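A Place for Every Part

Fixture boards used to belong to factories. Small shops and home benches are starting to hang them too, and the good ones are plainer than you'd expect.

The drawer under my old workbench held 137 things when I finally emptied it onto a bedsheet. I know the number because I wrote each one down, meaning to sell most of them, and then I put 30 in a shoebox and couldn't decide about the rest. There were four tape measures. There was one half of a bicycle light. The feeler gauge I had bought twice in the same year was in there both times.

People have been hanging tools on walls for a long time to avoid this kind of drawer. The usual answer is a sheet of pegboard and a bag of wire hooks, and for a hammer or a pair of snips it works well enough. It works less well for small parts, for anything long and thin, and for anything that has to go back the same way round each time. A hook lets things swing. It lets them hang at whatever angle they like, and if you bump it on the way past, the hook often comes out of the wall along with the tool.

A fixture board does a narrower job. It's a flat plate with raised holders on it, and each holder is shaped or spaced for one kind of part. You can lay it flat or stand it up. When a slot is empty you can see that it's empty, and when a part is sitting crooked you can see that too. Assembly shops use them for sets of pieces that have to be handled in order. I went to look at some because I wanted to know if the idea was any use to people who fix lamps on the weekend.

The workshop in Stuvstead

Sunilier has been making boards and bench fittings in Stuvstead for 14 years, in a long single-story building behind the bus garage. The front room is the showroom, if you are generous, and has a counter, a kettle and a rack of sample plates. Everything else happens in the back. The first thing they showed me was the scrap bin.

The bin was full of boards that had gone wrong. One had holders set so close together that a thumb wouldn't fit between them. Another was handsome, with a deep glossy finish, and the foreman told me it had been rejected by the customer within a week. Under a shop light it threw so much glare that people were reaching for the wrong slot. Since then nearly everything has gone out in flat gray.

I asked why gray in particular and got a longer answer than I wanted. White shows every fingerprint. Black hides dark parts, and a great many parts are dark. Bright colors are cheerful for a month and then start to compete with the labels. A middle gray with no shine lets both a steel pin and a black bar stand out against it, and it doesn't look filthy by lunchtime. They have tried a pale green and a dull yellow for schools, and the schools asked for gray the second time.

Upright or flat

The next argument in the shop is whether a board should lie down or stand up. Flat is easier to load. You drop a part in and gravity holds it there. The trouble is that a flat board takes up bench, and most of us don't have bench to spare. It also collects dust, screws, receipts and mugs. A flat surface in a workshop stays flat and clear for one evening.

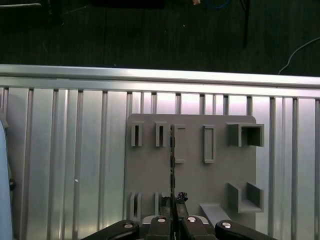

Imogen Bramwell

Standing the board upright gets the bench back, and it puts every holder in plain view. A matte gray plate with its holders in two rows, set up against a ribbed aluminum panel, is easy to read from where you stand. Two rows is a good number for an upright board. With three or four, the lowest ones end up behind whatever is on the bench, and the highest ones get used for storing things that have no other home.

The cost of going upright is that the holders have to do more work. A slot that is fine lying down may let a part tip forward when it's vertical, so the holders need to be deeper, or tighter, or both. Go too tight and you need two hands to get anything out. Sunilier's rule is that you should be able to take a part with two fingers while looking at something else. They check it with a person who hasn't seen the board before, usually whoever has come to collect the mail.

Long thin parts are the hardest. A bar or a rod wants to rotate, and if it's held only at one end it leans. I watched the foreman try a narrow rod in five different holders, turning it a little each time, before he was satisfied with one. That one looked the same as the others to me. He said the opening was a hair wider at the top, so you could come at it slightly off line and it would still go home.

What goes behind it

A board is only as steady as whatever is behind it. Drywall will hold a light one. Plywood is better, and a lot of home shops start with a plain sheet of it screwed to the studs.

The people who get serious about it tend to end up with slotted aluminum. You can buy it as single rails or as wide panels, and the grooves run the full length, so a bolt can go in wherever you like along them. You never have to drill a second hole next to a first hole that was slightly wrong. That was enough to sell me on it. The panel is also stiff, so when you push a part into a tight holder the board doesn't flex away from your hand.

It has faults. Bare aluminum is bright along its edges, and a polished rail under an overhead lamp can be hard on the eyes. The grooves fill with grit. A stiff paintbrush clears them, and a vacuum with a crevice tool does it faster. It is also expensive compared with plywood, and I would not buy a full panel for a first attempt.

I found mine secondhand at Sachdeva, the surplus place on the edge of town that sells shop fittings by weight. The piece I took home had scratches down one side and a sticker I have never managed to get off. It was a third of what I would have paid new, and the bolts were thrown in.

The Suto set

Most people who ask Sunilier about a board for home end up with the Suto, a small plate sold with loose holders that you fix on yourself. The shop sent out 492 of them last year, which surprised everyone in the building, and the packing bench has since been moved closer to the door.

I bought one in July and made every mistake available. I fixed all the holders on the first evening, spaced evenly, because it looked neat. Evenly spaced holders are wrong for nearly any real set of parts. My small screwdrivers had acres of room, and the wide pliers overlapped the things on both sides. I took the lot off and started over.

The second time I laid everything out on the kitchen table first, in two rows, and moved things around for a few days. I made coffee next to it. I reached across it. The pieces I used most drifted to the right-hand end of the lower row, which is where my hand goes without being asked, and the ones I'd only included out of loyalty drifted off the table altogether. Then I traced around what was left and put the holders where the tracings were.

Some notes from that second go, for anyone about to try it:

Leave one holder empty. Something will come along.

Put the sharp things low.

Set the board so its top edge is no higher than your chin. Mine was too high for a week and I stopped putting things back.

If you use labels, put them under the holder. A label above gets covered by the part.

Keep cords off the bench in front of it. I had a lamp cord that crossed under my board, and every third time I reached for something I dragged the lamp with me.

The rest of the room

A tidy board makes the rest of a workshop look worse. Once the small parts had homes I began to notice the floor. There was a coil of extension cord I had been stepping over since spring, a box with another box inside it, and a metal stand for a fan that I gave away. None of it had bothered me before.

The foreman said this happens to customers a good deal. They come back wanting a board for the cords, or for the paint, or for the shelf by the back door where the keys and dog leads pile up. He usually talks them out of it. Cords want a deep hook or a bucket. Paint wants a shelf with a lip. A fixture board is for parts that get picked up and put back many times a day, and the work of making one is wasted on a thing you touch twice a year.

He had one of his own at home, he said, in the laundry room. It held the pieces of a sewing machine that had to come apart for cleaning, and it was made from one of the rejects in the bin with a corner sawed off. The holders were too close together for his thumbs. His daughter did the cleaning, and her hands fit.

My drawer is back under the bench with the liner washed. At the moment it has sandpaper in it, sorted by grit, and one tape measure. The shoebox is still on the shelf. I've promised to go through it before I buy any more holders, and the packet I bought last month is sitting on top of it, unopened.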